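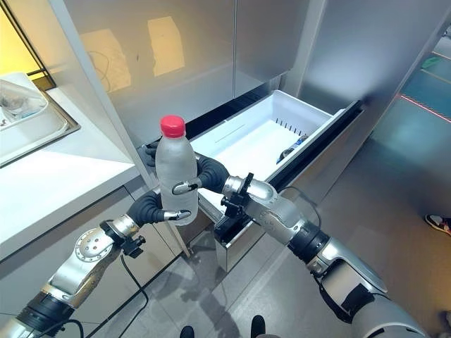 How long can a refilled water bottle stay in the break room fridge before we dump it? Three days from the date on the tape, and if there's no tape it goes at the next cleanout.

Aug 21, 2018

OK, that question came up again at lunch so I'm writing it down where people will find it. The fridge has been my job since March and I've finally got enough notes to make a proper entry (long one, sorry, get a coffee).

Today was the big cleanout. I pulled everything, wiped the shelves with warm water and a little baking soda, and took the drawers to the sink. The bottom one slides out fine until the last bit, then you have to lift the front and tug. Don't yank it! I did that in the spring and spent the rest of the afternoon fishing the little roller out from under the unit.

Water bottles go in the bottom drawer from now on. We tried the door shelf first and the tall ones leaned on each other and came down every time somebody wanted the mustard. Lying flat on the middle shelf was worse, because half of us don't tighten our caps (me included) and I mopped up a puddle that had gone all the way through to the Mengal sample boxes. In the drawer they stand up, they stay put, and a slow leak stays in one place.

I also wanted to know how cold that drawer really gets, so I've been weighing and measuring like this was real work. Put 6 bottles in overnight with the Vurnell probe taped to one of them. Dial on the middle setting, the drawer ran a touch warmer than the back of the top shelf, which is what I'd hoped. The top shelf froze my yogurt twice last winter. Dial one notch colder and the bottle nearest the back wall had slush in the neck. So: middle setting, please leave it alone, I've put a dot of paint pen on the dial.

Weights, for my own curiosity. The big jug was 1,541 g full on Monday evening and 1,427 g this morning. I would love to say that's evaporation through a bad cap but I'm pretty sure somebody was thirsty. Repeat with a note on the jug, or with the jug hidden behind the kale.

Caps! I keep a box of spares in the cabinet over the sink. The Boltel ones fit most of the standard screw necks but they bottom out early on the wider bottles, so they feel tight when they aren't. Test is simple: fill, close, turn it over above the sink, squeeze gently, count to ten. If you get even one drip, swap the cap. I did the whole shelf this way and lost a good part of the morning to it, which I don't regret.

About washing. Bottle brush, dish soap, hot tap water, then upside down on the rack with the cap OFF. If you screw the cap on while it's still damp inside, you get that stale smell by the end of the week. The cloudy look some of the older clear ones get won't scrub out; I tried vinegar overnight and it helped a little on one and did nothing at all on another. The thread under the cap is where the gunk hides, so use the small brush for that.

Still open:

- The drawer gasket. There's a soft spot on the left side and I can slide a strip of paper through it. Ask Butdale for a price on a new one, the last quote for a door gasket was silly.
- A second roll of tape for dates. The blue stuff falls off when it gets cold and wet. Masking tape held up better.
- Someone's soup. It has no date and I'm not opening it.
- Repeat the overnight run with the drawer full, since that's how it'll be by Thursday anyway.

Drawer is back in, dial's on the dot, probe is logging until tomorrow morning. If you take the bottle it's taped to, please tape it to another one.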